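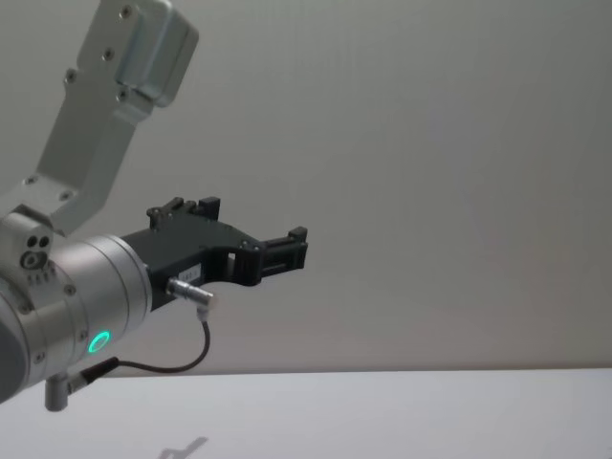 Can you keep a sourdough starter in the fridge and still get good bread out of it?

Most of the time you can, as long as you feed it a couple of times on the counter before you bake. I've kept mine cold since last winter and I'm baking better loaves now than when I was feeding it every single morning. Thread, because three of you asked and I love talking about this way too much 🍞

**2/**
My starter is called Vulum. It came from Neelam Prajapati, who split hers with me in a jam jar with a hole poked in the lid. It smelled like green apples and a little like nail polish the first week. The nail polish smell means hungry. Feed it and it goes away.

**3/**
The routine: out of the fridge the night before, scoop out most of it, leave about 20 grams in the jar. Add the same weight of flour and twice – no, sorry, the SAME weight of water. I typed that wrong in my old thread too and Ville Karppinen got soup. Sorry again, Ville!

**4/**
Feed again when you get up. By lunch it should be domed and full of bubbles. If it's flat, feed it once more and push your bake to the evening. I used to go ahead anyway and make doorstops.

**5/**
Flour! I use plain bread flour with a spoonful of whole rye in the starter. Rye wakes it up like nothing else. When I ran out of rye in October I used whole wheat, and that was fine, just slower.

**6/**
My basic dough, one loaf:
- 400 g bread flour
- 50 g whole wheat
- 320 g water
- 90 g bubbly starter
- 9 g salt

Mix everything but the salt, leave it half an hour, then squish the salt in with wet hands. It feels wrong and gritty for a minute and then it doesn't.

**7/**
Folding: grab one side, stretch it up, flop it over, turn the bowl. Go all the way around. I do that 2 times in the first couple of hours, maybe a third if the dough is still spreading like pancake batter. Forough Pakzad does six and her crumb is gorgeous, so if you like folding, fold away.

**8/**
The thing that helped me most was moving the dough into a straight-sided container and putting a rubber band at the starting level. I'd been guessing from a round bowl for a year (a YEAR) and pulling it way too early. Now I wait until it's up by half or a bit more, and the difference in the crumb is huge.

**9/**
Then shape it, into a floured towel in a colander, bag over the top, into the fridge. I leave mine 12 hours because that's bedtime to breakfast. I've gone longer when I overslept. It was more sour and I liked it!

**10/**
Baking: heavy pot with a lid, heated in the oven at 475°F for a good long while. Dough in, one deep slash, lid on for 25 minutes. Lid off, down to 450, and keep going until it's darker than you think it should be. Then a little darker.

**11/**
Please let it cool. I know. Nisha Mittal cut hers after five minutes and sent me a photo of the knife, which looked like she'd been spreading glue.

**12/**
Discard ideas, since people always ask: crackers with sesame, waffles, scallion pancakes. The crackers are so easy it's silly. Discard, melted butter, salt, spread thin, 325°F until crisp. We ate a whole tray standing up at 11 pm.

**13/**
Gray liquid on top of a cold jar is fine, pour it off or stir it in. Pink or orange streaks, or fuzz, throw the whole thing out and start over. Dry some on parchment when it's healthy and keep the flakes in an envelope. Mine's in the drawer with the takeout menus.

**14/**
Next up I'm trying Torbjørn Berge's rye with caraway and dark syrup, baked in a loaf pan. He says to leave it wrapped for a full day before slicing, so wish me luck with that. If you've made a dense rye before, tell me what pan you used, mine might be too wide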